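Sciences du sport > Biomécanique > Articles en accès libre
Publié le 5 avril 2021 par le groupe Mesure et geste sportif
Imprimer | Envoyer par e-mail

2.3. Instrumentation et protocole de mesure de la fente

Les appuis ont été enregistrés à l'aide de semelles de pression Tenska, glissées sous la semelle intérieure d'origine de la chaussure d'escrime. Chaque semelle comporte 16 cellules capacitives, réparties entre le talon, le médio-pied et l'avant-pied. La fréquence d'échantillonnage a été fixée à 300 Hz, valeur retenue après une phase préliminaire au cours de laquelle le pic de force talonnier était systématiquement sous-estimé aux cadences inférieures. La force verticale de référence était fournie par une plateforme Zeston encastrée dans la piste, au niveau de la zone de réception du pied avant.

Les tireurs portaient leur tenue complète, masque compris. Le sous-vêtement de protection a été remplacé par un modèle en maille Flultex, identique pour tous, afin de limiter la variabilité liée à l'élasticité du vêtement au niveau de la hanche. Les participants gauchers ont exécuté le protocole en miroir ; leurs données ont été symétrisées avant tout traitement statistique. 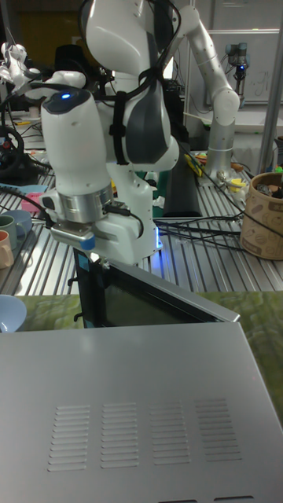 Le cheminement des câbles entre la semelle et le boîtier d'acquisition constitue une source d'artefacts connue dans les gestes à forte accélération segmentaire. Lors des essais préliminaires, le câble libre battait contre le tibia en fin de fente et introduisait une oscillation parasite sur les voies du talon. La solution adoptée reprend la disposition visible à la figure 1, où les câbles sont réunis et plaqués contre le corps du bras par une sangle noire. Sur la jambe, deux sangles ont été employées, l'une au-dessus de la malléole, l'autre sous le genou, avec une boucle de réserve ménagée en regard de l'articulation. Le serrage était vérifié avant chaque série, genou fléchi puis tendu.

Après un échauffement libre, chaque tireur réalisait 40 fentes, réparties en 4 séries séparées par un repos assis. La consigne portait uniquement sur la vitesse d'exécution ; la distance à la cible murale était ajustée à la longueur de jambe et maintenue constante pour un même sujet. Une fente était exclue lorsque le pied avant débordait de la plateforme ou lorsque le talon arrière quittait le sol avant l'extension complète du bras armé. Les fentes exclues n'ont pas été remplacées.

Les signaux ont été synchronisés par une impulsion commune, puis filtrés par un Butterworth passe-bas d'ordre deux, appliqué dans les deux sens. L'instant de contact a été défini comme le premier échantillon dépassant le seuil de bruit de la plateforme. La dérive des semelles a été corrigée par remise à zéro, pied levé, au début de chaque série. Pour l'indice d'asymétrie talon/avant-pied, nous avons repris la normalisation de Gruber, rapportée au poids du corps en tenue. La comparaison entre séries repose sur un modèle linéaire mixte, le sujet étant traité comme effet aléatoire. Une seconde session, prévue en mai sur la même piste, portera sur la reproductibilité intersession de l'indice et ne fait pas partie des résultats présentés en section 3.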